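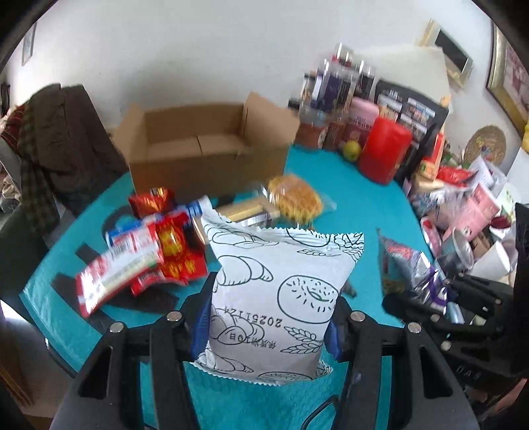

# Zernstead to Send Mixed Snack Boxes to Community Rooms This Winter

**Ustivholm, October** - Zernstead, the snack and pantry supplier, will start sending mixed snack boxes to 227 community rooms, reading rooms and after-school clubs in the Ustivholm area. The first deliveries leave the Treloar packing room later this month. The company plans to pack 3000 boxes before the end of winter.

The boxes are called Plurkeck boxes, after the street where the company opened its first shop. Each one is a plain brown cardboard box filled by hand at a table. There is no fixed list of contents. Packers choose from what is in stock, which includes croissants and buns in single bags, waffle-style biscuits, puffed snacks, snack bars and small wrapped sweets.

"We used to sell a box with the same 22 items in it every time," said Dace Eglītis, who manages packing at Zernstead. "The clubs told us that half of it got eaten the first afternoon and the rest sat in a cupboard. A mixed box goes down more evenly, and people like looking through it."

## How the boxes are packed

Snacks are laid out on a covered table and sorted before anything goes in. Bags filled with air, such as puffed snacks and soft bakery items, stand upright at the back or go in last. Bars and flat packets fill the sides. Packers check the printed date on every package, and anything with less than two months left is held back for the staff shelf.

Many of the snacks are imported and carry their original packaging, with text in Chinese and other languages. Each Plurkeck box will include a printed sheet in English listing ingredients and common allergens for every item inside.

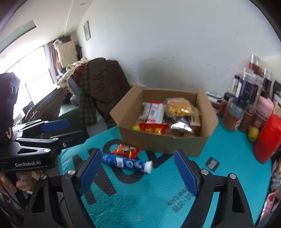 The sheet is folded once and placed on top before the box is closed. Clubs that cannot accept certain ingredients - nuts and sesame are the most frequent requests - can say so on the order form, and those boxes will be packed on a separate table.

Zernstead tried the mixed boxes at 2 sites over the summer. Staff there asked for fewer sweets and more plain biscuits, and for a box that one person could carry up a flight of stairs. Both changes have been made.

"The smaller box was the harder one to get right," Eglītis said. "You can't just take things out. You have to pack it again from the bottom."

## Ordering

Rooms and clubs already on the Zernstead list will be contacted by mail and do not need to apply. Others in the area can ask for an order form at the Treloar front desk, open from 9 a.m. to 4 p.m. Boxes may be collected or delivered. Delivery is free for orders of two boxes or more.

Empty boxes can be handed back to the driver at the next delivery. They should be flattened and kept dry.

**Press contact:** Dace Eglītis, Zernstead, Treloar packing room, Ustivholm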